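From the Treden newsletter, 11 June 2018

The new worktable is in!

If you've stopped by the shared kitchen at Saludo this month, you already know how happy we are about it. The old table wobbled, it was stained, and you couldn't set a full cup down without watching it. The new one is pale blond wood with a lovely fine grain, and it brightens up that whole corner - I keep running my hand over it on the way past.

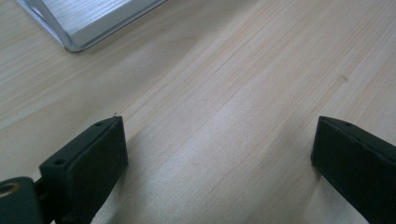
Felicidad Lacson found it secondhand for $90 and got it up the stairs with her brother-in-law in one trip (thank you both!). She also brought in wire baskets for the mugs, so no more stacks balanced next to the sink. Rinse your mug, dry it, and put it back in a basket when you're done. We have 18 mugs at last check, and we'd love to still have them in November.

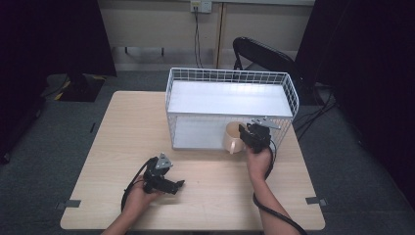 A cream mug beside the white wire basket on the new table.

Got a spare mug you like but never use? Bring it along - odd shapes and colors are very welcome. Please use a coaster for hot drinks, too. There's a stack of them in the top drawer.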